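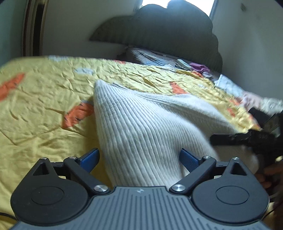 Ribbed white knit on the yellow sheet, jaws open.

**Pilby perception and control checklist, garment folding**
Site: Prellorgate. Date: May 29, 2023

- [x] Jaw width reads zero when closed. Left was 3 mm out, zeroed again.
- [x] Left and right clocks agree. Checked over 1,000 samples.
- [x] Cables clear of both linkages through full travel.
- [ ] Cloth mask holds on the print. It leaks on to the orange patches where the sheet creases. Raise with the Rocha team.
- [x] Pose tracking holds with the second gripper in view.

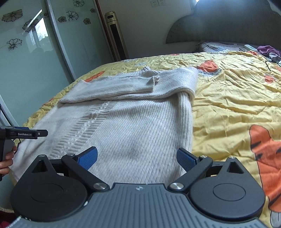
- [ ] Fold planner finds sleeve and hem. Cuffs bunched on the body are still labelled as body. Same fault as November, ticket 257.
- [x] Force limit trips in software before the hardware stop.
- [x] Log replays in Dulent without dropped messages. Run 51 used.
- [ ] Wardrobe glass masked out of the map. Mask file is there but not loaded at start-up.

Result: pass for recording, fail for planner trials. Recheck the open items after the next Pilby build.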